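The Open Office Was Never About Talking

By Senad Dimitrov
3 September 2019

My old employer, Aronance, took down its walls in April. We got an email first. It used the word "collaboration" 11 times, and I know that because I was annoyed enough to search for it.

I have heard the case for open offices from three bosses now, and it never gets better. People who sit near each other will talk, the theory goes, and people who talk will have ideas. Maybe. What I saw was a long room full of adults in headphones, sending messages to somebody two desks over.

Nii Eshun, who ran our billing team, used to take phone calls in the stairwell. Before the change he had an office with a door. It wasn't a nice office. It looked out on the loading dock and the heat didn't work right. He would have taken it back in a minute.

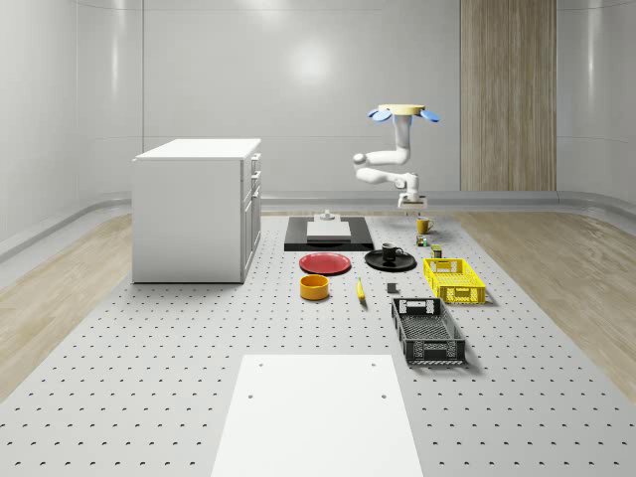
The money is easier to follow. Our floor at the Midau building was leased for 100 people. After the remodel the plan called for a good many more, on the same carpet, at the same rent. I don't blame a company for wanting to save on rent. I do blame it for telling me the savings were a gift to my creativity.

Defenders say the trouble is bad design, and that with enough soft panels and "quiet zones" it all works out. We had 2 quiet zones. One was booked by sales every morning through lunch. The other was next to the ice machine.

I'd like to see one of these plans begin with the managers. Put the vice president at the end of the long table by the copier and leave her there through a budget season. If she still likes it in spring, I'll listen. At Aronance the top floor kept its doors, and as far as I know it still has them.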